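Section 4: Setting Up the Helmet Shelf

If you have worked through the first three sections, your Ondley shelving unit is standing, the feet are level and the uprights are locked. Now comes the fun part! This section covers loading the shelves with helmets, spacing them so they can breathe, taming the straps and cables, and keeping the whole display looking good month after month.

Helmets are a pleasure to store well. They are light for their size, they come in wonderful shapes, and a white metal unit sets off black and white shells beautifully. They are also round, which means they roll, and full of things that dangle. Most of the steps below deal with one of those two facts.

4.1 What you need

The assembled Ondley unit with two shelves fitted
The bag of shelf clips marked C (you should have a few left over)
Soft hook-and-loop ties, not supplied
A Ziltport shelf liner for each level, or any thin non-slip mat
Two clean microfiber cloths
A tape measure
A pencil and some removable labels

Note: The Ziltport liner is sold on a roll and cuts easily with household scissors. Cut it a touch narrower than the shelf so it stays hidden from the front.

4.2 Choosing the spot

1. Stand the unit where you can walk up to it without squeezing past anything. Beside a pillar or a stretch of solid wall is ideal, and you get a natural edge to line the uprights up with.

2. Keep it out of direct afternoon sun. White shells can yellow over time and padding dries out faster than you would think.

3. Leave the unit at least 200 mm away from any radiator or heater.

4. Decide now if you want an open back. The Ondley ships without a back panel, and we love it that way in a big room, where light comes through and you can reach a helmet from either side. If the unit is going against a wall, this won't matter to you.

Caution: With an open back, a helmet can be pushed off the far side by somebody reaching in from the front. Fit the rear lip (part F) to both shelves before loading.

4.3 Setting the shelf height

1. Measure your tallest helmet, sitting upright on a table, from the table to the very top of the shell. Include any vent, fin or accessory.

2. Add a hand's width. You want to be able to lift the helmet and tip it forward without scraping the shelf above.

3. For most collections, 300 mm of clear space works nicely on the lower level. The upper shelf has open air over it, so put your giants there.

4. Move the shelf clips to the matching slots. All four clips must sit in slots with the same number. Press each one down until it clicks.

5. Lower the shelf onto the clips, one short side first, then the other.

Note: Check the clips again after a week. Metal shelves settle a little under load, and a quick push with the thumb is all it takes.

4.4 Loading the lower shelf

Always load the bottom first. It keeps the weight low while you are still moving things around.

1. Wipe the shelf with a dry cloth and lay the liner.

2. Begin at one end and set the first helmet with its opening facing you. Turn it slightly until it stops rocking. Every shell has a spot where it sits happily, and it is oddly satisfying to find it.

3. Place the next helmet beside it, leaving enough room to slide your fingers between the shells.

4. Alternate light and dark if you have both. A black-and-white helmet next to a glossy black one, then a white one with a big dark opening further along, gives you a lively row and makes each helmet easier to pick out.

5. Let wired helmets take the lower shelf. Cables hanging here have a shorter way to go and are less likely to catch a passing sleeve.

Caution: Do not use a cable or a strap as a handle when you lift a helmet onto the shelf. Support the shell with both hands.

4.5 Loading the upper shelf

1. Lay the liner as before.

2. Set the largest helmet near the middle, where the shelf is easiest to reach, and work outward.

3. Keep a helmet with a colored accent next to a plain white one if you can. Even a small touch of red shows up wonderfully at eye level.

4. Step back and look from across the room. Small changes make a big difference up here — turning a shell by the width of a finger can bring the whole row together.

The load limit is printed on the inside of the left upright. Helmets alone will rarely come near it, but please don't be tempted to add a toolbox.

A two-level arrangement with black and white helmets mixed on both shelves, some with their straps and wiring still hanging free, before the tidying described in 4.6.
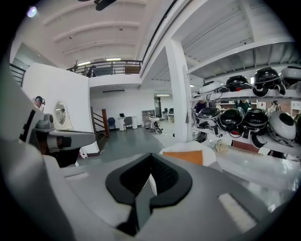
4.6 Tidying straps and cables

Dangling straps are the one thing that can make a good display look scruffy, and they are so easy to fix.

1. Take one helmet at a time and hold it upside down in your lap.

2. Buckle the chin strap if it has a buckle, then tuck the loop up inside the shell.

3. For loose ends, fold the strap back and forth in short lengths and wrap a soft tie once around the middle. Tuck the bundle behind the cheek padding.

4. For cables, make a wide, relaxed coil, never tighter than the cable wants to go. Tie it in one place and rest it inside the shell.

5. If a cable has to stay outside, run it down the nearest upright and hold it with a tie.

Caution: Never use wire twists or plastic zip ties on helmet wiring. They bite into the covering, and cutting them off again puts the cable at risk.

Note: Helmets that get used every day can be left with their straps hanging. Put these at the end of the shelf closest to where you stand to put them on, and keep the neat ones toward the middle.

4.7 Labels

Labels are optional, but in a shared space they are brilliant. Stick them on the front edge of the shelf and leave the shells bare, as some adhesives can harm the finish. Write the size first, then the name or number. If you follow the Caldeira layout sheet in the back pocket of this guide, you can copy its numbering straight across; it runs left to right, upper shelf first.

4.8 Clearing up

1. Gather the protective film, tissue and cardboard as you unpack each helmet. Packaging spreads across a room astonishingly fast, and clear plastic sheet on a smooth floor is slippery.

2. Flatten the cardboard and keep one good box per helmet if you expect to move them again.

3. Check every crumpled piece of paper before throwing it out. Spare screws and visor pins love to hide in there.

4. Keep plastic sheeting away from small children and pets.

4.9 Looking after the display

Every seven days or so, run a dry microfiber cloth over the shells and the shelf edges. Glossy black shows dust first, so let it be your reminder.

Once a month, lift each helmet, check the padding for damp, and wipe the liner. Use lukewarm water with a drop of mild soap on marks. Claltanura shell polish is fine on gloss finishes but should be kept off matte ones, where it leaves shiny patches.

Put helmets away only when they are fully dry inside. If one has been worn for a long session, stand it upside down on a towel overnight first.

4.10 If something isn't right

The helmet rolls when the shelf is touched: Turn the shell a little and try again. If it still moves, make a ring from a rolled hand towel and sit the helmet on it.

The shelf tilts: One clip is in the wrong slot. Unload the shelf, then compare the slot numbers at all four corners.

The row looks crowded: Take one helmet out and spread the others. A single missing helmet gives the rest far more presence, and you can swap it back in next month.

The unit sways: Tighten the cross brace behind the lower shelf (see Section 3), then check the feet.

A clip is missing or bent: Order replacement bag 619 and give the color of your unit. White and gray clips are not the same thickness.

Continue to Section 5 to add a third shelf or join two units side by side.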